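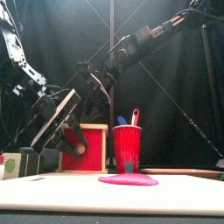

Washing up is the easy part, Ívar Hedegaard told me before I had my coat off, and drying is where the trouble starts. He has spent four years trying to get machines to do the small jobs people do with their minds on something else, first at Flollerard and now at Domar, and he still gets a little pink in the face when he talks about it. I had asked for half an hour. I left close to three.

My opening question was the one my mother wanted me to ask, namely when she can stop unloading the dishwasher. Hedegaard laughed at that, but he took it seriously.

"Tell her to keep her hands in practice," he said. "We can do parts of it. A plate that sits in a rack at a known angle, great. A cup standing on a table, great. A wooden spoon that has fallen under the lower basket and is leaning on three forks? I love that problem, I really do, but I wouldn't let it near your mother's kitchen."

What he talks about most is stuff that looks like nothing. Drawers that stick. Lids that need one hand to hold the jar and another to turn. Cloths (he could go on about cloths all day, and for a while he did!). A box keeps its shape when you touch it and a cloth doesn't, so every time a machine picks one up it is more or less meeting a new object.

"You fold a dish towel and you never look at it," he said. "Your fingers feel the edge slide, and you catch it. We have to get at that feeling some other way, with cameras, with motor readings, with a lot of patience."

Patience comes in numbers at Domar. Last February the team set itself one chore, taking utensils out of a holder and putting them in a drawer, and ran it 700 times. The early runs were slow enough that he would go and make tea. By the end of the month the best run took 105 seconds, which a child could beat easily, and he was so pleased that he called his sister.

I wondered whether shops might get there before homes do. He thinks they will, and he gave me Aquino as his reason. It's a hardware store with a long back room where returned goods are sorted into bins, and the owner let him stand there for a whole afternoon with a notebook. "Same bins, same shelf height, same lighting every day," he said. "That's a gift! At home somebody moves the toaster and your whole plan is gone."

Even so, he came away from Aquino with a page full of worries. Price stickers that peel. Bags of screws that slump over. A clerk there could tell by the weight of a carton that a part was missing, and Hedegaard wrote that down and underlined it twice. 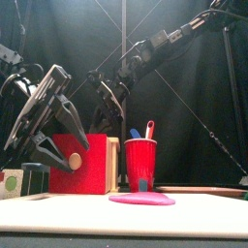
Do you need two arms for housework? "For a lot of it you do," he said. "Try opening a jar with one hand behind your back. You can wedge it against your hip, and people do, but a machine hasn't got a hip. The second arm is there to hold things still."

Two arms bring their own headaches, mostly to do with keeping out of each other's way. People solve that without thinking. His group spent 14 weeks on it with a partner called Favton, and he describes those weeks with real affection, including the afternoon when both arms waited politely for the other to go first and the whole thing just stood there until someone switched it off.

So can they do chores yet? He wouldn't give me one answer for all of them. Moving a solid thing from one known place to another, he says, is in good shape. Wiping a flat surface is coming along nicely. Laundry he puts much further off, and he won't even guess about making a bed with a person's idea of neat. He is wary of videos, too, his own included, and always asks how many tries came before the one he is being shown.

None of this seems to get him down. When I asked what he would like to see next, he went straight to the kitchen drawer, the one every house has, with the batteries and the string and the takeout menus. He wants a machine to open it, find the scissors and close it again without jamming anything.

"I can't always do that myself," he said, and then he walked me over to his own desk and pulled at the top drawer, which opened on the second try.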